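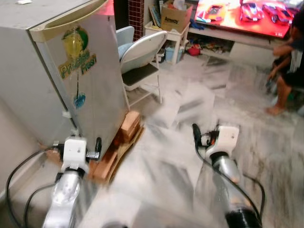

Can I find out if my old case was one of those dropped?

Covadonga Aguirre
13 August 2019

I was charged with handling stolen goods in Urquijo in March last year and paid a fine of 542. The local paper now says the prosecutor is going back over 1,652 cases because of problems with how two officers wrote up their statements. I have had no letter. One of the officers named was at my hearing, but I don't know if he signed anything. Who do I ask, and do I need a solicitor first?

Brindanero

You don't need a solicitor to ask. Write to the court office that dealt with the case, give your full name, date of birth and case number, and ask if it is on the review list. If you've lost the number, the fine receipt will have it.
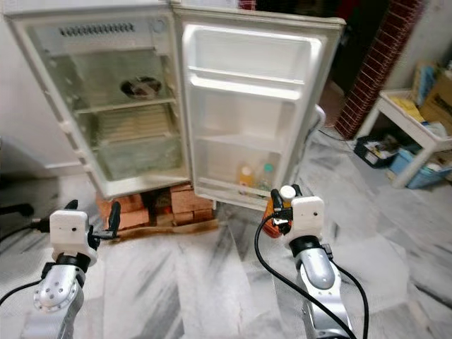
Ask as well for a copy of the statements in your file – that will show you who signed them. If the officer's name is there, see a solicitor before you send anything else. Mine took four weeks to come back.

Hatent

They only wrote to the first 600 people and some of those had moved house. I'd ring. No idea about getting the fine back, my cousin is still waiting.

Ernent

Being on the list doesn't mean the case is dropped. They look at whether there was other evidence – a witness, CCTV and so on. If you pleaded guilty, say so in your letter, as those are dealt with separately.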